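Ruan Makhubela kauft Becher für die Kantine von Zoren ein, zuletzt 197 Stück. »Rosa war am Freitag noch da, also rosa«, sagt er.

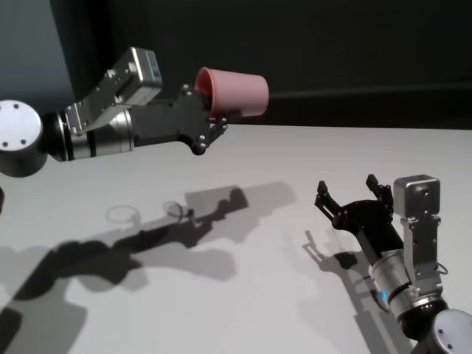

Der rosa Becher über dem weißen Tisch.

Glas wollte er keines mehr. Etwa 30 Gläser gingen im Jahr kaputt.
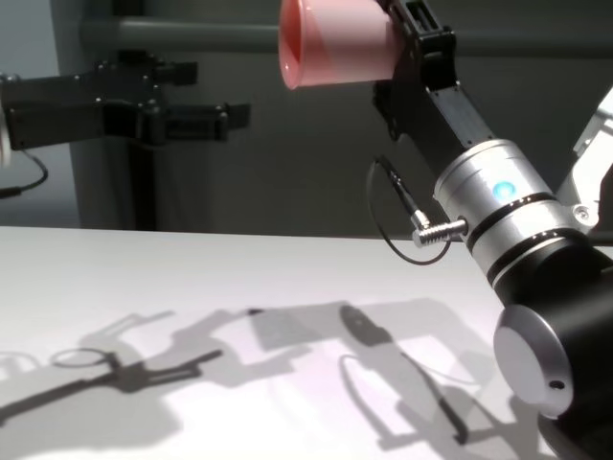

»Kunststoff verkratzt — aber er bleibt ganz«, sagt Makhubela. Gespült wird bei 70 Grad.

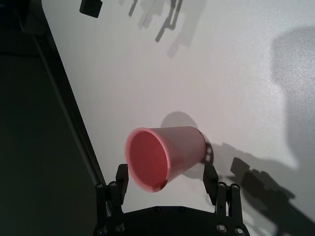 Beim Kauf achtet er auf den Rand. Dünne Kanten mag er nicht am Mund. Der gerollte Rand und die glatte, schmaler werdende Wand gefallen ihm. 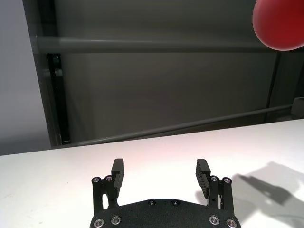
Die weiße Tischfläche, größtenteils gleichmäßig hell.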